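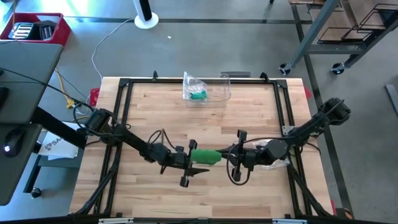 Capítulo 5
El precio que no se ve: costes fijos, costes variables y el dichoso punto muerto

Voy a empezar confesando una cosa. La primera vez que me tocó calcular el coste de un producto lo hice fatal. Tenía veintipocos años, trabajaba en una pequeña empresa de infusiones que se llamaba Todano y me pidieron que dijera, para esa misma tarde, cuánto nos costaba una caja de manzanilla. Sumé la hierba, el papel de los filtros, el cartón y el hilito. Me salió una cifra preciosa, bajísima, y fui tan contento a enseñarla. Mi jefa la miró, me miró a mí y me preguntó quién pagaba la luz.

Pues de eso va este capítulo. De quién paga la luz, el alquiler, el seguro, la furgoneta y las horas que uno pasa al teléfono con el gestor. Si vienes del capítulo 4 ya sabes distinguir un ingreso de un cobro y un gasto de un pago (y si no lo tienes claro, vuelve atrás un momento, que aquí lo vamos a dar por sabido). Ahora toca mirar los gastos por dentro y ver cómo se comportan cuando la empresa vende más o vende menos.

5.1 Dos maneras de gastar

Imagina que abres un obrador de galletas. Antes de hornear la primera ya debes dinero: el local, la cuota del horno, la alarma. Todo eso lo vas a pagar en febrero igual que en agosto, hagas mil galletas o te quedes en casa con gripe. A esos gastos los llamamos costes fijos.

Luego está la harina. Si no horneas, no gastas harina, y si horneas el doble gastas más o menos el doble. Lo mismo pasa con la mantequilla, con los envases y con la comisión que se lleva la tienda que te vende el producto. Esos son los costes variables.

Hasta aquí fácil, ¿verdad? El lío empieza cuando intentas meter cada factura en su cajón. La luz, por ejemplo. Tienes una potencia contratada que pagas siempre y un consumo que sube con el horno encendido, así que una misma factura lleva dentro una parte fija y otra variable. Con el teléfono ocurre algo parecido, y con los sueldos ni te cuento: la persona contratada todo el año es un coste fijo, pero las horas extra de Navidad se mueven con la producción. En los libros serios a esto se le llama coste semivariable o mixto. Yo lo llamo la factura con dos pisos, y en clase funciona bastante bien.

Un aviso que les repito a mis alumnos cada curso: fijo no quiere decir eterno. El alquiler es fijo mientras el local se te quede como está. Si un día no cabes y alquilas la nave de al lado, el coste fijo pega un salto y se queda quieto otra vez en un escalón más alto. Dibújalo y verás una escalera.

5.2 El caso Bañuelos

Vamos con números, que es donde se entiende. Bañuelos es un taller de velas aromáticas que usaremos durante todo el capítulo y que volverá a salir en el 8, cuando hablemos de financiación, así que cógele cariño.

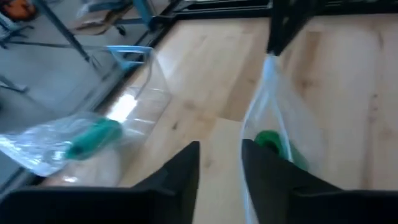

Las cuentas de Bañuelos caben en media cuartilla. Cada vela se vende a 14 euros. La cera, la mecha, el vaso, la esencia y el envoltorio suman nueve euros por unidad. Entre local, seguro, gestoría y la cuota de una fundidora de cera, el taller paga 710 euros al mes, pase lo que pase.

La pregunta que nos interesa es cuánto deja cada vela después de pagarse a sí misma. Catorce menos nueve, cinco euros. A esos cinco euros los llamamos margen de contribución, un nombre que suena a impuesto pero que es muy descriptivo: es lo que cada vela contribuye a pagar el alquiler y todo lo demás. La primera vela del mes aporta cinco euros a ese montón de 710. La segunda, otros cinco. Y así vamos, vela a vela, hasta que el montón está pagado.

¿Y cuándo pasa eso? Dividimos los costes fijos entre el margen de cada unidad:

Punto muerto = costes fijos / (precio − coste variable unitario)

Con nuestros datos son 710 entre cinco, o sea, 142 velas. Vendiendo 142 velas al mes Bañuelos ni gana ni pierde. Con una más, gana cinco euros. Con una menos, los pierde.

Me encanta este cálculo porque se hace en una servilleta y cambia muchas conversaciones. Supón que el taller vende 200 velas en un mes normal. Las 58 que pasan del punto muerto dejan 290 euros de beneficio. Suena razonable, pero fíjate en qué sucede si alguien propone bajar el precio dos euros para «mover más género». El margen pasa de cinco a tres, y el punto muerto sube hasta 237 velas (sale con decimales y redondeamos hacia arriba, que media vela no la compra nadie). Con las 200 de siempre, el taller estaría perdiendo dinero. Para quedarse con los mismos 290 euros tendría que vender 334. ¡Por dos euros!

Prueba tú ahora a subir el precio un euro y mira cuántas ventas se podría permitir perder Bañuelos sin ganar menos. No te doy el resultado, está al final del libro.

5.3 Lo que la fórmula se calla

Antes de que salgas corriendo a calcular el punto muerto de todo lo que tienes en casa, un par de cautelas.

La fórmula da por hecho que el coste variable de cada unidad es siempre el mismo, y en la vida real el proveedor te hace descuento si pides mucho. También supone que vendes un solo producto. Ukden, la papelería que vimos en el capítulo 2, tiene aproximadamente 262 referencias entre cuadernos, bolígrafos y mochilas, cada una con su margen. Ahí hay que trabajar con un margen medio ponderado, y lo haremos con calma en el apartado 5.6.

Y falta una trampa más, que es en la que caí yo con la manzanilla pero del revés. Hay quien, escarmentado, reparte todos los costes fijos entre las unidades y luego usa esa cifra para decidirlo todo. Le ofrecen un pedido especial a un precio algo más bajo, compara con su «coste total por unidad» y lo rechaza, cuando quizá ese pedido cubría de sobra los costes variables y dejaba algo encima. El alquiler ya estaba pagado. En el apartado 5.4 veremos un pedido de este tipo que recibió Ruvico, un fabricante de perchas, y discutiremos si hizo bien en aceptarlo. En mis grupos suele haber bronca con este caso, te lo adelanto.

Antes de seguir

Coge una libreta y apunta los gastos de un negocio que conozcas de cerca: el bar de abajo, la academia de tu prima, una peluquería. Ponlos en dos columnas, fijos y variables, y deja una tercera para los que te hagan dudar. No busques las cifras todavía. Guarda la hoja, que la vamos a necesitar en el apartado siguiente, y si la tercera columna te ha salido larguísima, tranquilo, a mí también.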